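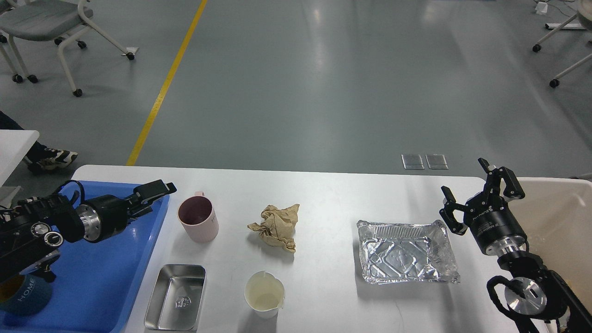 I finally finished the Prutorine set on Monday night, sitting at the kitchen counter with a cup of tea that I forgot to drink. For anyone who hasn't been following along (and bless you if you have, because I've been going on about this since June), Prutorine was a small bakery that put cricket cards in its bread wrappers for two seasons. They had no business making cards. The colors are off, the backs are full of spelling mistakes, and one poor wicketkeeper shows up under two different names. I love every one of them.

The complete set is 186 cards, and I'd been stuck on the last two for so long that I had stopped looking in any serious way. Number 41 came from Junaid Khattak, who I've traded with by mail for years and have still never met. He sent it tucked inside a birthday card, three weeks after my birthday, with a note saying he'd had it in the wrong album the whole time. The corner is soft and there's a faint crease across the bowler's knees, but I wasn't about to complain!

The other one was the Bongani Nel card, number 112, and that took a lot more doing. Nel only played part of one season before his shoulder gave out, and his card was dropped from the second printing to make room for a batsman the bakery owner liked better. At least that's the story I was given. I've never seen it written down anywhere, so take it for what it's worth.

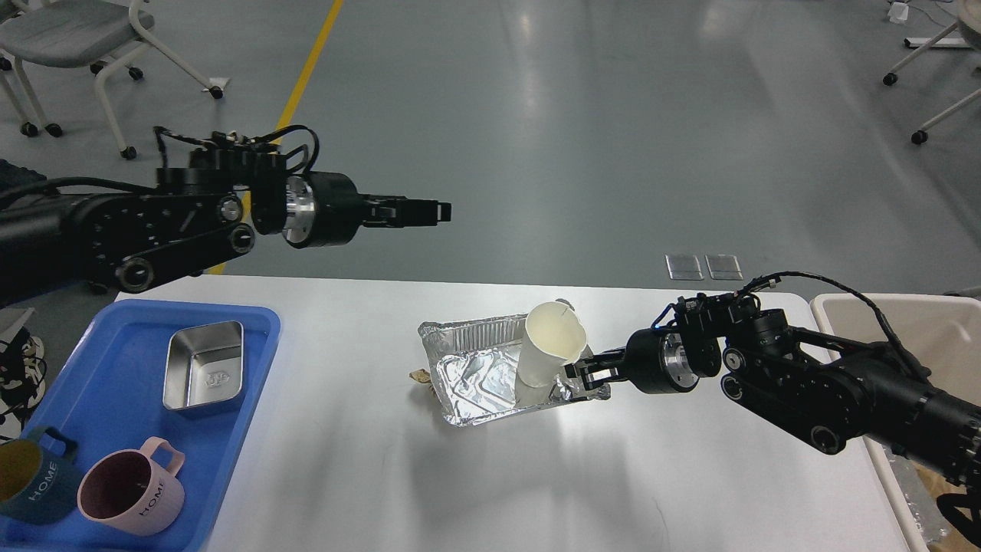 I found mine in a mixed lot of 200 cards that a seller over in Mudaliar had listed as "assorted sports, some birds." There were a lot of birds. There were also a good many Kemo tea cards, which I don't collect but can never seem to throw out, and near the bottom of the stack, stuck to the back of a kingfisher, was Bongani Nel with his bat under his arm, squinting into the sun. I left the pair of them under a lamp for a while and just looked at them before I dared try anything. A thin piece of dental floss did the job in the end, worked back and forth very slowly. The kingfisher lost a little paper. Nel came away with a brown smudge over the word "right-handed" and nothing worse.

My dad would have enjoyed that. He started me off with a shoebox of his own cards when I was eight or nine, and he had a rule that you had to read the back out loud before you were allowed to put one away. I still do it, though more quietly now that there are other people in the house. The Nel card says he "enjoys fishing and the company of his ants," and I really do hope they meant aunts.

So the Prutorine binder is full, and I've been a bit lost all week. I keep taking it down to turn the pages and then putting it back. I have the Lasarell hockey stickers to get on with - there are 1156 of those, counting the team badges, and I have maybe a third - but my heart isn't in it yet. Stickers don't have backs to read, for one thing.

If anybody wants the tea cards, drop me a line and I'll mail them for the price of the stamps. I also have doubles of Prutorine 17, 60 and 93, all in decent shape, and I'd happily swap any of them for a cleaner 41. Please don't tell Junaid.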